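2024-06-14

Snack table, sorting into baskets

Finished moving the snacks out of the Gandia cupboard this morning. Box 16 was the last one and it was mostly crisps, with a few small packets at the bottom. Put the empty box flat behind the door with the others.

Wiped the table down before starting. The block top is holding up well. I oiled it in March and it has had no more than a damp cloth since. Used the 300 grit on the rough patch by the near edge last week and can't find it with my fingers now, so I'm leaving it alone.

Baskets. We had been using the deep Naralau tubs, which swallow the small packets, and you end up tipping everything out to find one. Switched to the plastic baskets. Red one is a bit smaller than the teal one. For now:

red - mixed bags, whatever is thin or crinkly
teal - orange chip bags
anything that doesn't fit stays on the table until the next round

The orange bags are the awkward ones. They are full of air and take up far more room than they should. Tried standing them on end, tried laying them flat, and flat is better on the table but worse in the basket. Don't press the air out by hand, I split one doing that on the Pryor order and was picking crumbs out of the bench for the rest of the afternoon.

Small packets slide about on the polished wood. A bit of shelf liner underneath would stop it but then the liner wrinkles, and I'd sooner have the sliding. Leave a hand's width between them so they can be picked up by the end.

Cactus has moved to the back corner. It was in the middle for a while and the spines caught on two bags. If you need that corner, put it on the windowsill, and please carry it by the pot. It had water on Monday's list but I skipped it, soil still damp.

Stock sheet: the running number was wrong. It said 2171 at the top and the next page started again from 2170, so one line had been written in twice. Crossed out the second one and initialled it. Drasirer invoice is clipped inside the back cover, four lines on it, all ticked except the noodles, which I want to check against the shelf first.

Noodles go in the pale bin and stay there. They don't need to go through the baskets at all.

Still to do:
- labels for the baskets, the tape kind, paper ones came off
- look at dates on the coral-edged packets, print is small, take the magnifier
- sweep under the table
- ask whether we can have one more teal basket or something of that size

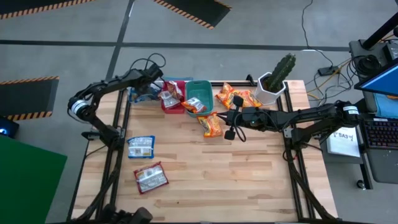
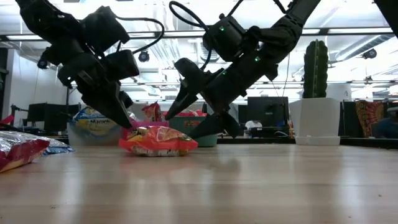 Snacks on the wood top. Red and teal baskets in the first one, Maruchan bag in the pale bin in the second.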